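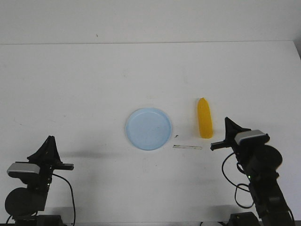

Stoltow tray-loading episodes

README, third revision

Contents

3,025 recorded episodes of two-arm tabletop work, of which 2,905 passed review. The failed ones are kept in a separate folder with the reviewer's note. Each episode has joint positions for both arms, gripper opening, two wrist video streams, one fixed video stream and a line of text giving the task.

Background

Stoltow runs a contract kitchen that sends out meals on plates and trays. Loading was done by hand at the Prullden site until September, when one of the stations went over to a pair of arms. The episodes are practice material for that station. They use plastic food and plain plates.

Tasks

Put the corn on the plate.
Move the plate to the left arm's side.
Hand an item from one arm to the other.
Clear the table.

Episodes run for 30 seconds at most. Anything longer was stopped and marked as failed.

Who recorded it

Line staff, on paid time, during the normal shift. Nnamdi Garba trained the operators and wrote the task list. Oluwatosin Afolabi reviewed the episodes. Operators are stored as a letter code. The key is held at Prullden and is not part of the release.

Effect on the work

Loaders on the converted station now refill, check plates and restart the arms after a stop. Several said their shoulders hurt less. They also said the job is quieter and that waiting on the arms is tiring in its own way. Rotation was cut to 40 minutes per person after the first weeks. Pay grades did not change. Two people asked to go back to hand loading and did.

Episode data must not be used to rate or compare operators. This was agreed with staff before recording began.

Known problems

Tables were not always wiped between episodes, so marks and small debris show up.
Left arm gripper readings lag slightly in the earliest batch.
Plastic food does not slip or crush like the real thing. Do not take success rates from this set as a forecast for the line.

Loading the files

Use the Grimeo reader, version 2 or later. Older versions swap the wrist streams.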